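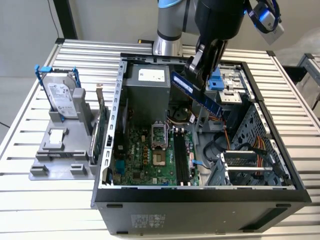

Memory module over an open desktop tower

Hi, I'm Hạnh Vi, and I started Clorkitz as a Thursday night typing class with 8 students and a borrowed kettle. We teach grown-ups the office stuff – spreadsheets, email, filing, invoices – and we keep classes to 13 people so you can always grab me with a question!

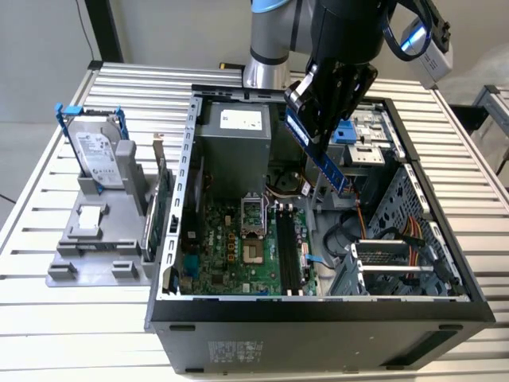

Inside a desktop, green motherboard and all

Most folks stay for 20 weeks (some sign up again just for the company, which I love). You don't need to own a computer or know a single shortcut. Evening classes start at 6:30 and there's always tea.

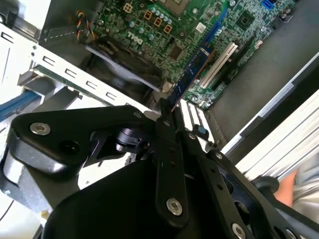 Yordanov wrote to us in July that he'd put off learning spreadsheets for 30 years and now does the books for his whole family. Come say hi – the door's open before every class.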